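Revine Snack Parcels: progress report to the Buckley Fund
Prepared by Athina Drakos for Áine Buckley
24 May 2025

Work since the last report

We sent out 209 parcels in this period, against a target of 323 for the full grant. Most went to students living away from home for the first time. Requests peaked in December and have been steady since then.

Packing is still done in bedrooms and living rooms, one open box at a time. Each box gets a mix of bagged snacks, small cartons and single packets — the tall bags stand up and the flat things go in between.
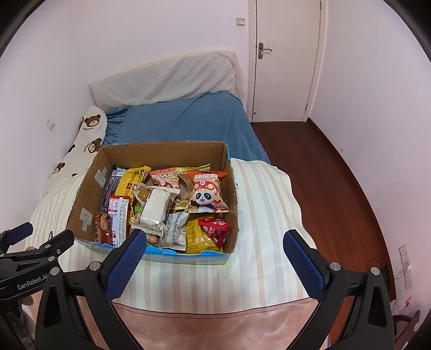 Postage remains the largest cost. We moved to a smaller carton in the spring, and nearly 62 percent of parcels now go at the lower rate. The change did cause some crushed biscuits, and seven parcels had to be replaced. We now put the crumbly items in last.

Contents

Students asked for more familiar food from home and fewer plain crackers. We added pastries, crisps and chocolate from two suppliers, Zisow and Priseo. Zisow delivers on time. Priseo has been late twice, and we are looking for a backup. 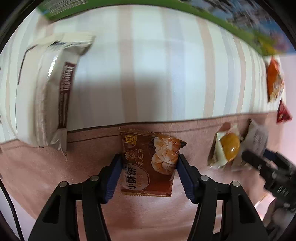
Small pastry packet (小酥饼), with other snacks behind it.

Next steps

The remaining 114 parcels are planned for the fall term. We request no change to the budget, but would like to move the unspent printing money to postage. Please confirm whether this needs a separate form.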